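Our group looked at one question for the tourism transport unit: what happens to cabin prices on a small ferry and cruise line when it adds ships quickly? We used the Altero line, which sails out of Turkanard and calls at Ayala and Brellton. Altero went from one ship to three when it took delivery of 2 new vessels in the same season.

## Background

Before the expansion, Altero ran a single overnight ship with 749 berths. The two newer ships carry 1098 passengers each. The line kept the same three-port loop and the same ticket classes (inside, outside, deck seat), so fares before and after can be compared without much adjustment. The only route change was an extra Saturday departure from Turkanard, added in April.

## Data and method

We collected published fares from the line's booking page and from old printed timetables held at the port library in Turkanard. In total we recorded more than 3000 fares. Each one went into a spreadsheet with the sailing, the ticket class, the direction and how far ahead of departure the fare was listed.

Group fares and resident discounts were left out. So were fares that included a vehicle, as the older ship had a much smaller car deck and the prices are not like for like. Where the timetable and the booking page disagreed, we used the booking page.

We then took the median fare for each class on each leg and compared the season before the new ships with the season after. We also noted how often a class was shown as sold out one week before sailing.

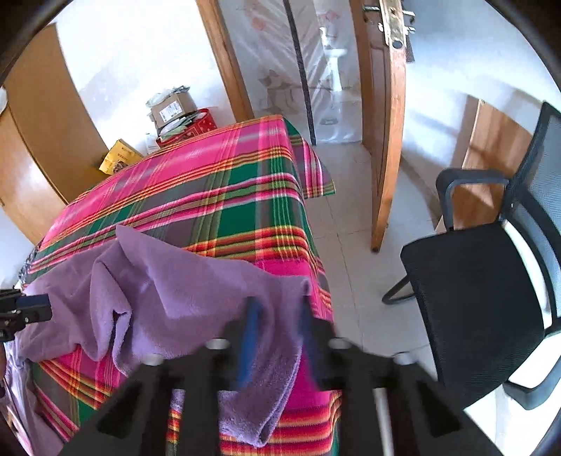
A reader of our first draft in Brellton wrote that medians hide what regular passengers notice, namely that the cheapest inside cabins are now listed earlier and disappear earlier. We checked this against our spreadsheet and it holds for the Brellton to Turkanard leg. It does not hold for the Ayala legs, where the lowest fare stayed open until the final week in most cases.

## Results

Inside cabin fares fell on all legs. The drop was largest between Turkanard and Ayala, which also got most of the added capacity. Outside cabins barely moved. Deck seats went up slightly on the Saturday departure and were flat on other days.

Sold-out listings for inside cabins became rare outside the school holidays. During the holidays they were nearly as common as before, even with the extra berths.

## Limits

Listed fares are not the same as fares paid, and we had no access to booking numbers. One season after the change is also a short period. Fuel surcharges were shown separately in the printed timetables but were folded into the price online, and we corrected for this by adding the surcharge back to the older fares. If the surcharge was waived on some sailings, our earlier medians are a little too high.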